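Why do bridges not fall down?

When you walk over a bridge, you probably think about your lunch, or your friends, or the ducks in the water. You do not think about the bridge. But the bridge is working very hard for you, the whole day and the whole night.

Every thing on Earth is pulled down. We call this pull gravity. It pulls you, your bicycle, a truck and also the bridge itself. The weight must go somewhere, and the job of a bridge is to carry it to the ground on both sides.

Pushing and pulling

Take a sponge and bend it a little with your two hands, so the ends go up. Look at the top: it gets squeezed together. Look at the bottom: it gets stretched. The same happens in a flat bridge when a truck stands in the middle, only you cannot see it with your eyes because the bridge bends so little.

Squeezing is called compression. Stretching is called tension. Stone is very good with compression and quite bad with tension. Steel is good with both.
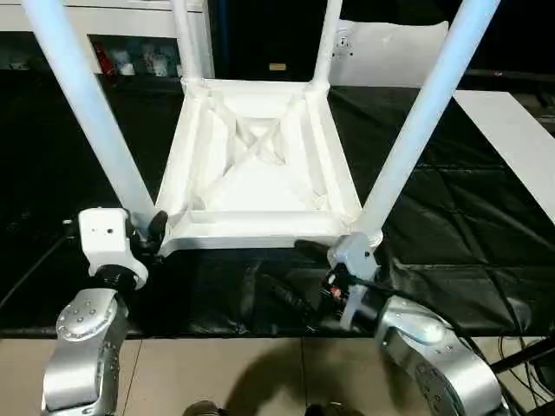

In the old times people had mostly stone and wood, so they found a clever answer: the arch. In an arch, each stone pushes on the next stone, down to the ground. The old bridge of Brostdale was built in 1642 and it has three arches. Before the first cars, farmers took their sheep over it to the market in Marchal. Now it carries the school bus every Wednesday, when the class goes to swim.

Triangles are strong

Make a square from four strips of cardboard and four paper pins. Push on one corner. The square leans over and becomes flat! Now make a triangle from three strips and push again. It stays as it is. The only way to change a triangle is to break a side or bend it.

This is why you see so many triangles in railroad bridges. Engineers also like tubes. A tube has its material on the outside, where it helps the most against bending, so it can be light and still stiff. The bones of many birds are hollow as well.
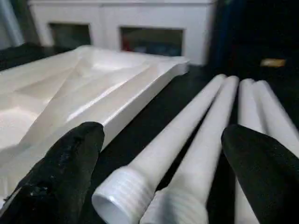
Annick Gautier wrote to us that her class in Imley made tubes from old newspaper and built a bridge between two desks. It held a bag of 1000 marbles, but then one tube got a fold in it and everything went on the floor. Her question is a good one: why did it break at the fold? A tube is strong when it stays round. When it is folded, the round shape is gone in that place, and the tube bends there very easily.

Where the parts meet

Even a strong beam is not much use if it comes loose from the next one. So engineers think a lot about joints – the places where one part meets another.

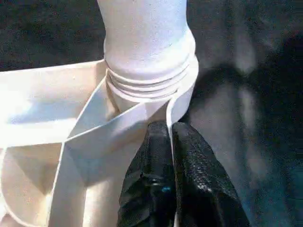

The tall pillars of a bridge have a joint too, with the ground. If a pillar is thin at the bottom, all the weight presses on a small place and the pillar can sink into the mud. A wide foot spreads the weight. You can find this idea in smaller things: the white column in the photo gets a little wider at its bottom end, and there are rings around it where it meets the flatter parts. A tree does it also, with its roots. At the harbor bridge in Birnport the feet are under water, so you can see them only on a drawing.

Try it at home

Put two piles of books on a table and lay one sheet of paper across. Place a coin in the middle. Then fold the paper like a fan, with many small folds, lay it across again and add coins one by one. Write down how many it can hold before it falls, and then try with wider folds.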